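How to Use Small Colored Blocks for a Table Sorting and Stacking Activity

This page covers setting up a tabletop activity with small colored blocks, running it from start to finish, and putting everything away so the set is complete the next time. It is written for one adult and one to three children, but the same steps work for adults practicing hand control, and we have used it that way at the Dulstead center on Monday mornings.

What you need

- Four small blocks, each a different color. Green, blue, yellow and an orange or orange-red make a good set.
- A large flat table with nothing else on it that people will be tempted to pick up.
- A soft dry cloth.
- A small box or tin with a lid.
- Paper and a pencil if you want to write down times.

You do not need a big set. Our supply cupboard at Dulstead has 698 blocks in it, and the activity still goes best with four. More blocks turn it into a building session, and people stop listening to the instructions.

Choosing the blocks

Pick blocks with flat faces and square corners. Rounded edges are fine for very young children, but a rounded block slides when you stack it. Plain faces are better than printed ones. With letters or pictures on the blocks, people sort by the pictures and forget the color.

Check the colors against each other in the light you will be using. Orange and red are hard to tell apart under warm bulbs, so use one or the other. Yellow is fine on a dark table and can be harder to see on a pale one.

Keep blocks this small away from children who still put things in their mouths. For that age, use the large soft kind and skip the stacking part.

Choosing and clearing the table

A smooth surface in one solid color is best. Dark brown or gray both work. Patterned tablecloths and strong wood grain make the blocks harder to pick out, and a cloth wrinkles under a stack.

Wipe the table with the dry cloth before you start. Crumbs matter more than you would think - a block sitting on one will rock, and the stack leans from the second block up. Run your palm over the middle of the table after wiping. You will feel what you can't see.

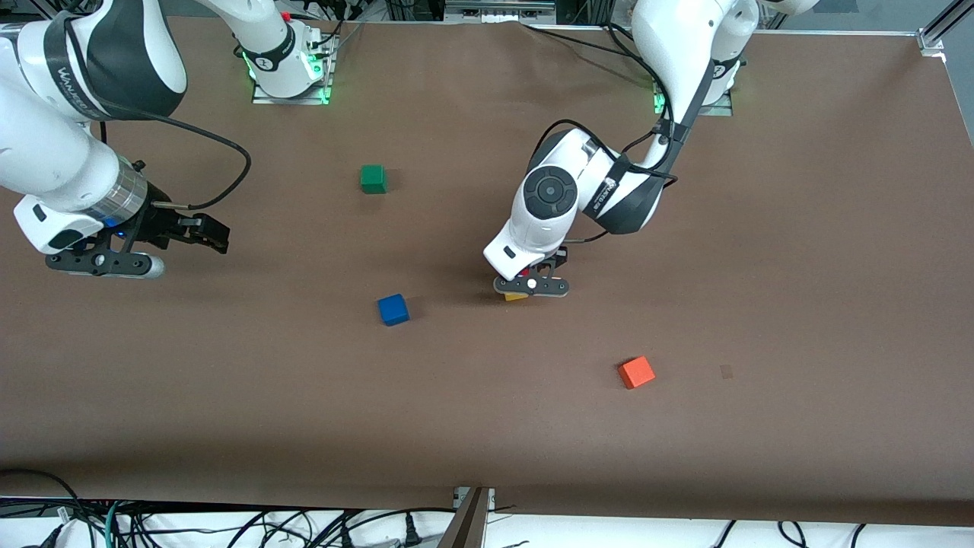

Set the blocks out with a hand's width between them. If they are touching, people tend to pick up two at once or knock one while reaching for another. Do not line them up. A loose spread makes each pick a separate decision, and that is most of the exercise.

Put the tin out of reach for now. Have everyone sit with both forearms able to rest on the table. If a child's elbows are lower than the tabletop, add a cushion.

Part one: naming and picking

1. Say one color out loud, once.
2. The person picks up that block, lifts it clear of the table and holds it still for a slow count of three.
3. They put it back down where it came from.
4. Go through all four colors, then repeat in a different order.

Lifting and holding is harder than grabbing. If someone drops the block, let them try again without comment. Fingers should be on two opposite faces, near the middle. Holding by the corners is the usual cause of a block twisting out.

Part two: moving to a spot

Choose a place on the table as the target. You can mark it with a scrap of paper, although after a few rounds most people do better with no mark and an instruction such as "next to the blue one" or "between green and yellow."

1. Name the block and the place.
2. The person picks it up, moves it without sliding, and sets it down flat.
3. They let go with both fingers at the same moment.

The third step is the one to watch. Letting go with one finger first pushes the block to the side, and it ends up turned. Farzad Mahmoudi, who ran these sessions before me, had people say "open" as they let go. I still use it with beginners.

Part three: stacking

Start with two blocks. Place the lower one with a flat side facing the person, then have them lower the second one straight down on top. When two is steady, go to three, then four.

If the stack falls, look at the bottom block before blaming the top one. It has often been nudged to an angle. Straighten it and start over.

For people who find four easy, call out the order from bottom to top before they touch anything and have them remember it. You can also ask for the other hand.
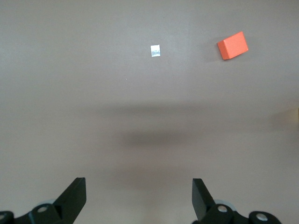 Page last changed: February

Lighting and shadows

Light from straight behind the person throws the shadow of the hand over the block they are reaching for. Bring the light around to the side, or use a lamp on each side if the table is wide. A shadow with soft edges is not a problem. A hard dark one makes a short reach look longer than it is.

A shiny tabletop can give glare in the same place. If you have a choice between a matte surface and a glossy one, take the matte one.

Loose bits on the table

Check for scraps between rounds too. Small pieces of tape, foil and paper get carried in on sleeves and come off while people are working. A bright scrap lying flat draws the eye almost as well as a block does, and young children will go for it first. Pick it up and throw it away, and do the same with crumbs.

How long to keep going

For young children, 10 minutes is plenty. Older children and adults can do all three parts in one sitting with a short break before the stacking. Stop while it is still going well.

If you are keeping times, write down only the stacking part. Mahsa Nazari at our Indomley branch has a notebook with 172 stacking times in it, and she says the first try of the day is always slow and should be left out. I leave it out too.

Putting the blocks away

1. Call the colors one last time and have each block placed in the tin as it is named.
2. Look along the edges of the table and on the floor under the chairs.
3. Wipe any sticky blocks with a barely damp cloth and let them dry before closing the lid.
4. Write the four colors on a strip of paper and tape it inside the lid.

Painted wood blocks should never be soaked. Plain plastic ones can go in warm soapy water. Keep the tin indoors and out of direct sun, where the orange fades first.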